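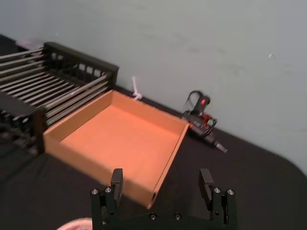
Questions about teaching by hand, answered by someone who has done a lot of it

Most of what gets written about showing a robot a task is written by people selling the robot. We run a small bench at Fodport where people teach an arm to move things from one spot to another, either by holding the gripper and walking it through the motion or by driving it from a controller. I have been doing this long enough to distrust the word "intuitive." Take a job as plain as putting something into a shallow cardboard tray pushed up against a dish rack. The walls are low, the floor is flat, there is no lid, and a new person will still spend a whole morning learning to come down inside those four walls without clipping one.

Is it true that anyone can teach a robot in five minutes?

Anyone can record a demonstration in five minutes. Teaching is a different claim. The five-minute version usually means one object, one starting position and a very patient audience. Move the tray a hand's width or turn it a little and you find out what was learned.

How many demonstrations do I need?

I wish people would stop asking vendors this, because the answer is always a small number. Our tray job, called Hodia in our notes, took 2,547 recordings before I was willing to leave it alone with the arm. We had a version after 38 that looked wonderful as long as the tray stayed where it had been during recording. Your job may need fewer. I would not plan on it.

By hand or by remote control?

We use both, and I don't think either one deserves the praise it gets.

By hand, you feel the contact. If the finger touches cardboard you know at once, and you back off. The trouble is that your own fingers end up in the camera view, and whatever you train on the pictures may take an interest in them. Hold the arm from behind if you can. People forget after an hour.

By remote, your hands are out of the way but you feel nothing. Beginners push into the table, or stop well short of it and close on air. Kai-wen Chien does most of our remote work and is very good at it, but it took months, and Kai-wen will tell you the first few weeks of data went in the trash.

Should I clear the bench before recording?

It depends on where the robot is going to work. If the real bench will be bare, clear it. If the real bench will have a rack, a hand tool lying next to the tray and a stray cable tie by the wall, then leave things like that out while you teach, and move them between recordings. A policy taught on a spotless table tends to fall apart the first time somebody puts a tool down. The exception is anything hot or sharp. Unplug it and put it away before a beginner takes hold of the arm.

Do mistakes in the recordings matter?

Yes. You will hear that the bad ones "average out." Some do. A hesitation you make every single time does not, and the robot will copy it faithfully. I used to pause above the tray to check my aim, and for most of May the arm paused there too.

Recoveries are worth keeping, though. If you bump the wall and correct it cleanly, save that one and label it. If you bump the wall and give up, delete it.

How open should the gripper be at the start?

Pick a width and stick to it. We start fully open. Wide fingers are easier to place around an object but harder to fit inside a small tray, so watch the outer edges on the way down. Most of our clipped walls come from people looking only at the gap between the fingers.

Is a camera on the wrist enough?

For the last few inches, it does very well. For knowing where anything else is, no. Parts of the bench slide out of view as soon as the arm moves, and whatever is near the lens can go blurry. We added a fixed camera on a stand and argued about it for a while. I still think it was worth the bother.

How long can one person record before they get sloppy?

Shorter than they think. We stop after 16 recordings and make people stand up. With Lu, the control software we use, you can plot the path of each run, and the wobble shows up well before the person admits to being tired.

Will this replace programming the arm the old way?

If the part always arrives in the same place, write the positions down and be done with it. It is cheaper, and you can fix it in the afternoon when it breaks. Teaching by hand makes sense when things shift around and you can't say in advance how. I have talked three visitors out of it so far, including one from Zurkidholm who had come a long way to be told to buy a fixture.

Can I come and try it?

Yes, mornings are best. Bring the object you care about, and bring the ugliest one from the batch.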